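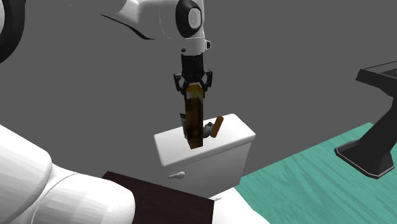
白色水箱上方的棕色长方块

关于我们

Flindov 是一家人身伤害索赔事务所,业务限于商用货车制动失效、轮胎解体和货物移位造成的事故。委托人多为伤者本人或其近亲属,少数为受伤的货车驾驶员。事务所不代理运输企业,也不代理承保商用车责任险的保险人。

事务所由 Hélène Boychuk 与 Pieter Mofokeng 共同设立。Boychuk 负责诉讼,此前从事产品责任案件。Mofokeng 是机械工程师,负责技术证据,不出庭代理。两人分管的部门各自建档,同一案件的法律卷与技术卷使用同一编号。

业务范围

一、制动系统。包括气压制动管路泄漏、调整臂行程超限、制动衬片磨损至限值以下、制动鼓热衰退,以及挂车与牵引车制动时序不一致。

二、轮胎。包括胎面脱层、翻新胎粘合失效、双胎并装气压差过大。轮胎残片遗失后仍可立案,但举证难度明显上升,接案时会书面告知委托人。

三、装载与固定。包括绑带额定载荷不足、锚点变形、重心偏移导致的弯道侧翻,以及液罐车半载时的液体晃动。

四、维护记录。审查对象为车队的检修单、配件采购单和驾驶员出车前检查表。记录之间的时间矛盾常用于证明车队已知或应知缺陷存在。

普通乘用车之间的碰撞、单纯车损纠纷和保险费率争议不在受理范围内。此类咨询会转介,不收转介费。

案件统计

截至 2025年3月10日,事务所累计受理案件 680 件,已结 645 件。已结案件中,87 件经判决结案,其余以和解、撤回或其他方式终结。统计口径为一起事故计一件,同一事故有多名委托人时不重复计数。未立案的咨询不计入。以上数字只说明工作量,不能据以推断具体案件的结果。

技术证据部

技术证据部设在 Litodard 园区,与办公区分开,有独立门禁。送检零部件在入库时称重、拍照、贴封,封签编号写入交接单。拆检须在对方当事人收到通知且通知期届满后进行,未经通知的拆检一律不做。拆检过程全程录像,原始文件不剪辑,校验值随报告一并提交。

部门负责人为 Wian Tshabalala。他编写的内部规程通称“Tshabalala 规程”,规定了从现场封存到报告签发的各个步骤,现行为第四版,与前一版相比增加了电子控制单元数据读取一章。数据读取前先制作镜像,分析在镜像上进行,原件恢复封存。

事故重建使用自行维护的计算程序 Tirna。程序输入为轮迹、最终停止位置、车辆质量、路面附着系数和事件数据记录,输出为速度区间与制动起始点区间。报告列出全部输入值及来源,并附敏感性分析。附着系数无实测值时,取上下限分别计算,不取中间值。道路纵坡须采用测量值,地图软件给出的高程不作为输入。

Yen-ting Peng 负责 Tirna 的版本管理。每份报告注明所用版本号,旧版本保留可运行环境,供对方专家复算。程序更新后,已签发的报告不追溯修改;如发现影响结论的错误,出具更正说明并送达各方。

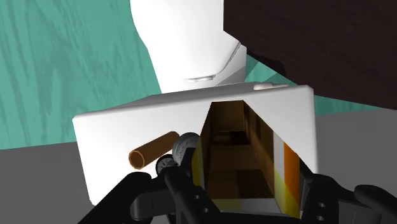

事故车辆已被拖走,还能进行制动系统检验吗?
取决于车辆目前的状态和保管人。车辆尚未修理或报废的,可先向保管人发出书面保全通知,要求停止拆解和移动,再申请检验。已经更换的零部件如仍留存,也应列入通知。车辆已报废的,改用维护记录、事故照片、事件数据记录和同车前次检验结果进行分析,报告中会说明由此产生的限制。

接案流程

首次咨询由接案律师 Bram Van Rooij 安排,可当面或通过电话进行。请事先准备事故认定文件、就诊记录、车辆和现场照片。手中只有部分材料的,按现有材料提交,缺项由事务所列表后补。

咨询结束后进行利益冲突审查。审查范围包括车辆所有人、承运人、维修单位、零部件制造方及各方保险人。存在冲突的,当即退回材料,不留副本。

无冲突的案件进入初步评估,由一名律师和一名工程师分别出具意见。两份意见不一致时,再由两位设立人共同决定。评估结论以书面形式发给咨询人,拒绝接案的,写明理由和提示时效的文字。时效因事故地点和诉讼对象而异,接到拒绝通知后应尽快另行咨询。

费用

代理费按结果收取,比例写入委托合同。检验费、鉴定费、运输费和仓储费单独列账,由事务所先行垫付,结案时结算。案件未取得赔偿的,垫付费用是否由委托人承担,以合同第七条的选项为准,签约前须逐项勾选。单项支出超过约定限额的,须事先取得委托人书面同意。

零部件保管

结案后,零部件继续保管至上诉期届满,随后按委托人指示返还或销毁。未收到指示的,发出书面催告。轮胎和制动衬片避光存放,含油部件单独装箱。电子控制单元使用防静电包装。

人员与培训

律师和工程师每年 4 月参加内部复训,内容包括规程修订、封签操作和出庭作证。复训考核满分为 100 分,技术证据部人员未达到合格线的,暂停签发报告,补考合格后恢复。考核记录在作证时可应要求出示。

声明

本页内容为事务所一般介绍,不构成法律意见。浏览本页或提交咨询表不产生委托关系,委托关系自双方签署书面合同时成立。请勿通过网页表单发送就诊记录原件。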